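Community Kitchen and Pantry Program
Progress report to the Van Wijk Fund, period ending August

Dear friends at the Fund,

It hardly seems possible that another stretch of the grant has gone by, but the squash is coming in and the school supply lists are taped up in the pharmacy window, so it must be time to write to you again. Thank you, as always, for your patience with our long letters. I did try to keep this one shorter than the spring report and I can already tell I won't manage it.

Let me start with the cooking classes, because they are what most of your money went to. We ran 13 evening classes at the Bakitport branch library, which is one more than we promised in the proposal. The extra one came about when the families in the first group asked for a second go at soups, and we were happy to say yes. In all, 34 households took part. Several came to nearly every class and brought a grandmother or a cousin along (the cousins eat a great deal, bless them, and the grocery line in the budget shows it).

The pantry side has been steadier than I expected. We gave out nearly 300 produce bags between June and the end of August. Early in the summer we packed far too many onions and not enough things a child will eat raw in the car, and people told us so, kindly. Since July every bag has had at least one item that needs no cooking at all, and we hear fewer complaints about wilted greens now that pickup starts at 4 p.m. and the bags spend less time waiting in the hallway.

Recipe cards have been slower going. Katalin Bárány has written and tested the first set, and they are lovely — plain words, big type, no ingredient you would have to drive across town for. The Spanish versions are still with the translator. We had hoped to hand them out by the end of summer and we did not make it, so I have moved printing into the next period and left that money unspent for now.
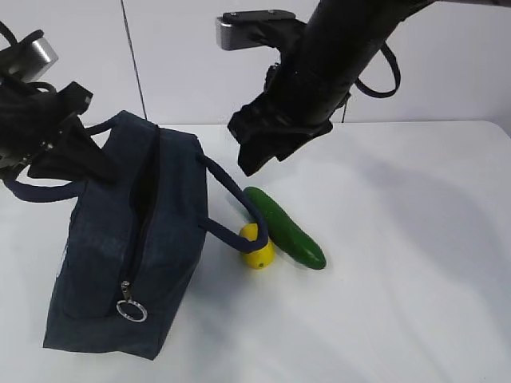
Lemon and cucumber beside a navy zippered bag.

Cucumbers were the runaway favorite this season, by the way. Katalin's cold cucumber and yogurt soup was the recipe people asked for most, and I have made it at home more times than my husband would like.

On the money: we are under budget on printing, over on groceries, and right where we should be on room rental. The Skoso refrigerator we bought with the equipment line needed a new door seal in July, and the repair was covered. I would like to ask whether we may shift part of the printing balance to groceries for the fall. The revised budget sheet is attached, with the change marked in the last column.

For the next period we plan 2 new class groups, one of them in the morning for parents who work evenings, and we will finish the cards. You would be very welcome at any class, and we will feed you.

With warm thanks from all of us in the kitchen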